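Home & Family > Play Kitchens > Set-up Guides

Section 3: Finding a good spot and getting everything ready for play

By now you should have the Cudstead play cooker built and standing on its own, with all the fastenings done up and the left-over packaging out of the way. Well done! That was the fiddly part, and if you did it in one evening you have beaten most of the grown-ups who write in to us. This section is a gentler one. It covers where to put the cooker, how to level it, and how to look after it once small hands have got hold of it.

Before you begin

You will need a soft cloth, a bowl of lukewarm water and the small screwdriver from the Arkulell tool pouch. The pouch is usually tucked in the same bag as the instruction leaflet, so do have another look in there before you decide it has gone missing.

1. Choose the surface. The cooker can stand on the floor or on a low, steady table. A table works nicely for children who like to stand up and cook, and the floor is better for those who are still a bit wobbly on their feet.

2. Press down on each corner of the surface in turn. If it rocks, pick somewhere else or put a felt pad under the short leg. Please don't use folded card, as it squashes flat within a week or so and you will be back where you started.

3. Lift the cooker by its base, with one hand on each side, and set it down well away from the edge. Never lift it by the oven door handle.

4. Turn it so that the door can open all the way without meeting a wall, a chair or a little brother. We find that a slight angle often suits a small room better than pushing it square to the wall.

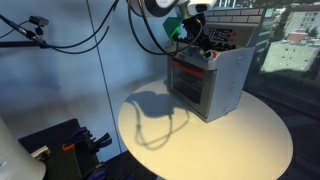 5. Open and close the oven door a few times. It should swing freely and stay shut when you let go. If it droops, tighten the hinge screws by a quarter turn and try again.

6. Turn each knob both ways. A soft click is normal. If a knob spins without clicking, pull it straight off, line it up with the peg behind and push it firmly home.

CAUTION: Keep the cooker at least 69 cm from radiators, fires and real ovens. Warmth can loosen the glued parts long before you would notice anything wrong from the outside.

CAUTION: Do not let children sit or climb on the cooker. It is made for pretend pies and is not a step stool, however handy the height may look.

Note: Play food and pans are sold separately. The Ofori pan set fits the hob well, and so will most small pans you already have in the toy box – just check that they sit flat.

Cleaning

7. Wipe the outside with a damp cloth and dry it straight away. A drop of washing-up liquid is fine for jam, paint and whatever it is that children get on door handles.

8. Leave the door open for an hour afterwards so that the inside can air. Friday teatime is when we do the one in our own showroom, and it has kept very well – almost 8 years of visitors and still going.

Spare parts

If anything is missing or has worn out, write to Darmawan Hidayat at the Civiren parts desk and quote leaflet number 801. Do tell him which part you need and whether you would like a spare set of screws popped in as well, as they weigh next to nothing and are very easily lost under a sofa. Section 4 covers taking the cooker apart for moving house or storage.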